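Opening bands deserve a full room

I'm going to be a grump about this, so bear with me. Last week I paid to see Mavell at a little club, and when Zerum came on first there were maybe a dozen of us near the stage. Everybody else was out on the sidewalk, waiting for the "real" show. And Zerum were great! Loud, sloppy in the good way, with a singer who sounded like she'd been saving it up all month.

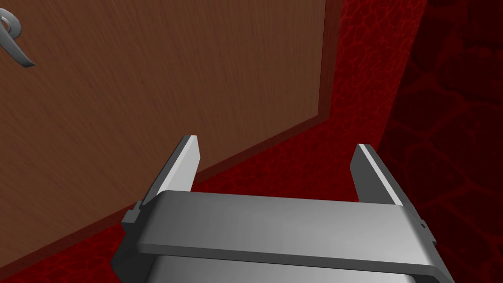

So should you turn up when the doors open? I think you should, at least if you bought the ticket anyway, and you'll get a better spot for the headliner too.

My favorite band of the last few years played 3 songs before their amp died, opening for somebody I've since stopped listening to. I'd have missed them if I'd stayed for dessert.
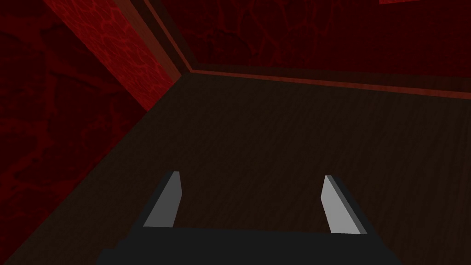 Clubs could help, of course. Put the set times on the poster, and don't give the opener half the volume (I swear some places do this). A 60-minute gap between bands is murder on a weeknight, too. Zerum are back in September, playing a room that holds 100 people. I'll be down front with my earplugs in, and I'd love some company.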